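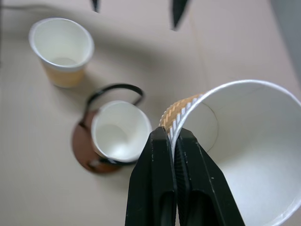
Três regras para pegar copos pela borda

3 de fevereiro de 2019

Na semana passada fechamos a revisão da nossa folha de boas práticas para manipulação de descartáveis. A versão antiga tinha duas páginas e quase tudo falava de velocidade. A nova fala mais de contato: onde os dedos tocam, quando fecham e o que fazem depois.

A primeira regra é a da borda. Copo de papel vazio se pega pelo lábio enrolado, com um dedo dentro e outro fora. Pelo corpo, a parede cede e o copo ovaliza. O Roel Meijer queria permitir as duas formas, mas depois de 138 pegadas registradas na bancada da Stunlow ele mesmo riscou a frase.

A segunda é sobre vizinhos. Se há outro copo perto, como o pequeno que fica no suporte de metal com base marrom, a garra abre só o necessário e sobe antes de girar. Encostar no copo ao lado conta como falha, mesmo que nada caia. Essa parte deu discussão. A Lanying Li achava rigoroso demais para copos vazios. Ficou assim porque a mesma folha vale para os cheios.

A terceira trata da inclinação: copo vazio pode ser inclinado à vontade, copo com líquido só na rotina de despejo — e nunca com a câmera do punho obstruída.

Falta resolver a inspeção dos dedos. Hoje pedimos uma limpeza a cada 100 ciclos e uma olhada nas pontas. Risco superficial no preto fosco não reprova; ponta desalinhada reprova. O Yasir Hashmi quer uma tolerância em milímetros, e ele tem razão, mas ainda não temos um gabarito decente para medir.

A folha nova entra em uso no dia 23.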